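Subject: Re: [hestow-residents] Ward boundary meeting, Monday

On Monday a subscriber wrote:

> Can anyone tell me why the council wants to move Garrido Street
> into Udberg ward? We have voted at the Hestow library for years.
> The notice on the door says comments close at 5 and does not
> say 5 on what day.

I went, so you get the report.

The clerk confirmed it is 5 p.m. on the last Friday in February. The notice will be corrected, presumably after that.

As for why, Udberg has lost voters and we have gained them, and the law wants the wards closer in size. Garrido Street was picked for being next to the line. The Irnitz end of town is also next to the line, but it has 2 council members living in it and seems to have been overlooked. 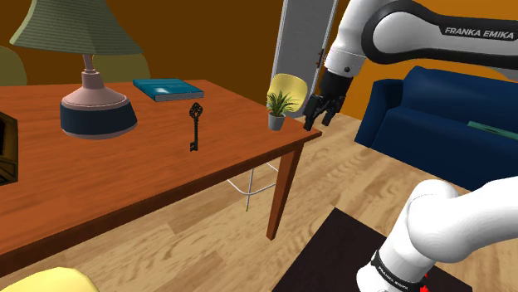
What you can do:

1. Send a written comment. Email counts. Phone calls are "noted," and I have my own ideas about what that means.

2. Ask for a second hearing. It takes five signatures from registered voters on the affected street. I have two, and one of them is mine.

3. Come to the next council meeting. Public comment is limited to two minutes each, a rule that does not apply to the people behind the table.

If you live on Garrido and want to sign, reply to me off list. Please don't reply all. We still haven't recovered from the leaf pickup thread.

--
hestow-residents mailing list
To unsubscribe, send a blank message with "unsubscribe" in the subject line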